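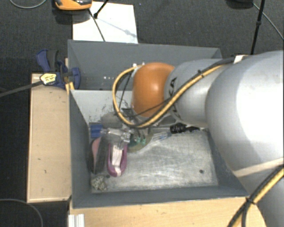
Search this board Advanced search Go

Gestov trilogy - are they really stopping at book 2??

inkwell_otter
2025-01-04
So the Golliteo newsletter went out and buried near the bottom is one line saying the third Gestov book is "no longer scheduled". That's it. No reason, no statement from the author. I've been waiting on this since I finished book two on a bus and missed my stop. Anyone know anything?

marrowfat
Saw it too. Gutted. Book two ends with Leitner literally hanging off the tower. You can't leave him there!!

quietshelf33
"No longer scheduled" isn't canceled. Publishers pull dates all the time. They did the same with the Triston novellas and those came out, just late.

marrowfat
Triston was one delay with a new date printed next to it. This has no date. Different thing.

dunebuggy_reads
unpopular maybe but book 2 is a fine ending. Leitner on the tower, radio goes quiet, last line is the same as the first line of book one. It closes. I never thought it needed a third

inkwell_otter
Closes what?? We still don't know who sent the letters. We don't know if the sister is alive. The whole map business in chapter 33 goes nowhere without another book

dunebuggy_reads
the letters are from Leitner. he writes them to himself. reread the part in the post office, the clerk knows his handwriting

quietshelf33
No, the clerk knows the *paper*. Handwriting is never mentioned. I have it open right now.

dunebuggy_reads
ok paper. still. who else has that paper

tallow
The sister does. She takes a ream of it when she leaves home, book one, the packing scene. Short paragraph, easy to miss.

dunebuggy_reads
huh. fine I'll look

marrowfat
Back to the actual topic - does anybody here preorder direct from Golliteo? Wondering if they refunded. Mine was through a shop and the shop knows nothing.

tallow
I did. Order page still says pending, no charge taken, no email. So I woudn't read much into it either way.

pagecount_pete
Somebody on the other board said the draft was at 70 chapters and still going, and the publisher wanted it cut in half. No source given so take it how you like. Would explain a lot if true, book one was pretty short

quietshelf33
That rumor has been going since before book two came out. It was about book two then. Please don't bring it over here as news.

pagecount_pete
I said no source. Just passing it on

quietshelf33
Right and in a week someone quotes you as the source.

inkwell_otter
Can we not. There's a petition, 2,220 names last I looked. Just asks for a plain statement, yes or no. I signed. Not linking it, mods took down the last one, but it's easy to find

dunebuggy_reads
not signing. leave the writer alone. maybe they're sick, maybe they're sick of it, none of our business. two good books is more than most people manage

marrowfat
It's addressed to the publisher, not the author. They took preorders. A sentence is not a lot to ask.

dunebuggy_reads
who do you think gets the phone call after the publisher gets the petition

marrowfat
...ok that's fair. Still signed it.

tallow
Doing a reread from book one starting this month if anyone wants in. Was going to be the warm up for three. Doing it anyway. Four chapters a week, spoilers ok, I'll put a new thread in Group Reads.

inkwell_otter
In. Need to find my copy, think I lent it out

pagecount_pete
in, but I have the audio so chapter numbers might be off by one - the prologue counts as 1 on mine

dunebuggy_reads
sure. and I just checked the packing scene. it says she takes "the good paper". doesn't say it's the same paper

tallow
Save it for the reread lol

quietshelf33
It is the same paper. There's a watermark in both. See you in the other thred.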